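Clokar Sloped Steel Bin
Open-topped sheet-metal bin for workbench and tabletop
Item no. 3365

Home > Workshop storage > Bins and trays > Clokar

We have stocked Clokar bins for years and this is still the one we reach for ourselves. It is a plain open bin in grey sheet metal with sides that lean outwards on all four sides, so your hand goes in easily and comes out again without scraped knuckles. No lid, no dividers, no handles to snag your sleeve on. It sits flat, it takes a knock, and you can see what you've got!

People use it for all sorts: offcuts, castings, wooden blocks, bar ends, door furniture waiting to be cleaned up. Gopinath Kurian on our trade counter keeps paint tins in his (he swears they never tip over), and we sold 10 to a toy library that wanted something children could reach into.

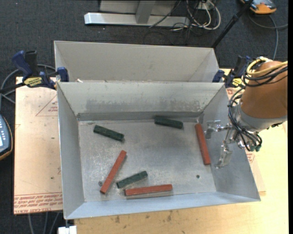

Choosing a size comes down to how much you want to spread things out. The standard bin has a broad, roughly rectangular floor, and short chunky pieces can lie at any angle on it without piling up. The green blocks and the longer red bars all have room to lie on the bottom, and there is bare metal between them, so picking out the one you want is quick. If you mostly store long stock, go up to the deep version, item no. 351, and stand it on end.

The metal is left unpainted inside. It will pick up scuffs and cloudy marks with use, mostly on the floor and low down on the walls, and we rather like it that way. Wipe it out with a dry cloth. For sticky residue use warm soapy water and dry it straight after.

Details
Material: sheet metal
Finish: bare grey inside
Shape: open top, outward-sloping walls
Use: indoors, on a bench or table
Sold: singly or in packs of 8

Customer comments

"Bought one for the lathe and went back for a second. Great bit of kit, and so easy to sweep out." Lavanya Kotian

"Heavier than I expected, in a good way. I'd love a narrow one too!" Sunil Barua

Next delivery from Clokar is due in July. Orders in before 3 pm go out the same day.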